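Sorting out the patch cables

The network cable drawer got its overdue cleanup on Wednesday evening. I keep patch leads by length and by nothing else, which worked until the short ones and the long ones ended up in the same bag. Everything came out onto the big white table and went back in order.

My procedure is simple. Find both ends, straighten the cable, look at each plug, then run it through the tester. The plug inspection catches most of the bad ones. I check that the latch tab springs back, that the contacts sit level, and that the outer jacket still reaches inside the plug body. A jacket that has crept out leaves the pairs carrying the strain, and that cable will drop link sooner or later.

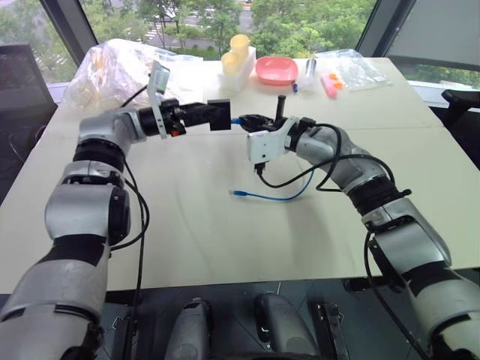
Blue is the color I use for anything that runs from the wall plate to the desk switch. The Viltach leads have a stiff boot over the latch, awkward in a dense panel but fine on a desk. The Serra ones have no boot at all and snag on everything when pulled backward through a bundle. I have stopped buying those.

Of 68 cables, 60 passed on all eight conductors. Two had an open pair and went straight to recycling. Two more passed only when held still, so I cut the plugs off and kept the wire for re-termination. The rest had broken latches and are in a separate bag, good enough for bench tests where nothing will tug on them.

For storage I coil each one over-under, loop diameter a bit wider than my hand, and close it with a hook-and-loop strip. Zip ties pinch the jacket and have to be cut off every time. The coils now stand upright in a Skallel drawer insert, shortest at the front.

Next is the power supply box, where half the labels have fallen off.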